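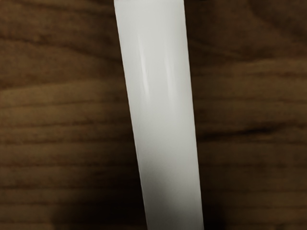 仿真渲染：白管子，木纹桌面，俯视近景

分类：折腾笔记 / 仿真与感知 | 标签：位姿估计、渲染、踩坑

周二晚上，赶着写几句，不然明天又忘了。

这两天一直在跟这根管子较劲。任务说起来很小：从近处的俯视图里估出管子的轴线方向，交给规划那边去算抓取角度。白色，光面，没字没标签，本来以为是最好做的一个物体。结果不是。

先说高光。管身上半截有一道很亮的，右边还有一道淡的，都是顺着管子走。我的边缘检测把亮的那道当成了管子的边，拟合出来的宽度只剩一小半，中心线整个偏到一边去。角度倒是差不多对，因为高光本来就跟轴线平行嘛。所以光看角度误差这个指标，一切正常，我居然就这么放过去了好几天。。

然后是阴影。下半截管身上有一块灰的，旁边的木头也暗下去，右下角几乎是黑的。分割网络在这儿就开始犹豫，mask 从中间断成两节，后处理又只留最大的连通块，于是下面那节没了。改成按方向合并，先把两节各自拟合直线，夹角小于 4 度就并起来。土办法，能用。

木纹反而没怎么捣乱。纹路大致是横的，管子接近竖着，梯度方向一分就开了。但是我不敢高兴太早，管子要是转个九十度横着放，估计又是另一回事，还没试。

还有一个：两头都出画了，看不到端面。轴线能算，沿轴线的位置算不了，这个自由度根本就没约束。之前 Haslam（我们内部那个位姿模块，名字不是我取的）硬要输出一个完整的六自由度，沿轴那一维就瞎给，置信度还挺高。规划拿到以后每一帧目标点都在管子上滑来滑去，轨迹抖得没法看。跟 Toshiko Nagano 聊了一会儿，她的意见是别在感知里面补，直接把协方差往下传，让规划自己决定信不信。我同意，就是接口要改，Garkmont 那边的消息格式里压根没有这个字段，得加。

数据方面重新渲了 2,000 张，灯光位置随机，粗糙度也随机了一下，之前那批材质参数是写死的，怪我。渲染脚本里有个 bug，随即种子每次重启都会归零，所以前面有一批图其实是重复的，去重之后训练集一共 3,099 张。跑了 12 个 epoch，断节的情况少多了，宽度误差还是偏大，主要还是高光的锅。

下一步想试试把亮度饱和的像素直接从边缘投票里踢掉。或者换个思路，只找管子和木头交界的那条，外面是棕的里面是白的，颜色差这么大，没道理找不着。阴影最深那块可能要单独调阈值。

Lorraine Ackroyd 上次留言问代码放不放出来，等我把写死的路径清一清吧，现在这样子没法见人。配置文件倒是可以先发，回头贴评论区。

先去睡，训练还在跑着，希望别再 OOM 了。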